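Let the Team Sleep on Sunday Morning

2025-08-07

I have been helping with the football program at Maren for 2 seasons now. I am not a coach. I drive one of the vans, I fill the water bottles, and I write the attendance lists, so I see the players mostly when they are tired. This is perhaps why I have an opinion about a thing that our coaches do not discuss very much.

Our school is a small Christian college, and we are proud that the team prays together. We have chapel before every home game, and on the morning after a game there is a required team breakfast with a devotion, at seven. The breakfast started in a good season and it stayed. When somebody asks about it, the answer is that it builds brotherhood. I believe that it did, once. I think today it should be voluntary, or it should move to the evening.

Let me explain what the weekend looks like from the van. When we play at Watamberg, the trip is 172 miles in each direction. The game ends late, then there are showers, then the food, then the road. Last season we came back to campus after two in the night. At seven the same players sat in the dining hall with their heads on their arms, and a man in front was reading to them from the letter to the Philippians. It is a beautiful letter. I doubt that they heard much of it.

The usual reply is that discipline must cost something. I accept this. I grew up in a country where we walked to early Mass in January in the dark, and my grandmother did not ask if I had slept well. But my grandmother also sent me to bed at eight. We have kept the early hour and we have forgotten the early bed. A boy who plays sixty minutes on the line, and sits three hours in a van with his knees against the seat, has already paid a cost.

There is also the question of what a devotion is for. If it is required, and the coach has a list (I make this list, so I should know), then it is a team meeting with a prayer in it. I have nothing against team meetings. My problem is that some of our players do not share our faith, or they are not sure, and these are the ones we say we want to reach. What they learn on this morning is that faith means being woken up. One of them told me he likes the Wednesday chapel, where he may sit in the back and nobody looks at him. He has never said this about the breakfast.

Some people at the college will say that I make a big thing from a small one. We have 800 students, and the football team is only a part of them. But our program talks about culture all the time. It is printed on the shirts. Culture is also the hour when you ask people to stand up, and whether you asked them or only told them.

I know that other programs live differently. Tudose, which is in our conference and has a much larger church behind it, has no team event before noon on the day after a road game. They worship together in the evening, and families from the town come too. I went there once as a guest and counted nothing, but the room was full and the players were singing. They also beat us, although I will not build my argument on this.

The money is not an obstacle either. The breakfast costs us 400 dollars each time, because the kitchen must open early for us. An evening meal would be inside the normal hours. I asked the dining office, and they were very happy with the idea — more happy than I expected.

What worries me more is that rest has become a kind of embarrassment in sport. Players speak with pride about how little they slept. The phone application from Wevar, which our trainers gave to the team last year, asks them each morning how many hours they slept, and I have heard them advise each other to write a higher number so that the trainer does not ask questions. So we have a tool for measuring rest, and a schedule that makes the honest answer inconvenient. For a school that reads the commandment about the Sabbath every year in the freshman course, I find this strange. The commandment does not say to rest if the road trip was short.

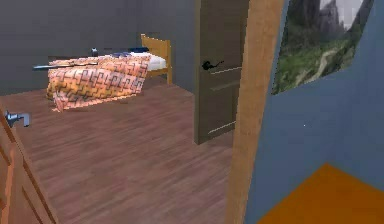
What I would change

I would keep the chapel before home games exactly as it is. The players come to it awake, in clean shirts, and many of their parents sit behind them.

I would move the breakfast to six in the evening after every road game, and I would take my attendance list away from it. If fewer players come in the first weeks, the coaches should not be offended. They should come themselves, sit down, and eat. After home games the morning hour can stay for those who want it, and I will gladly make the coffee.

I would like to see this tried for one season, starting with the next trip to Watamberg. I will be driving that van again, and I also would like to sleep.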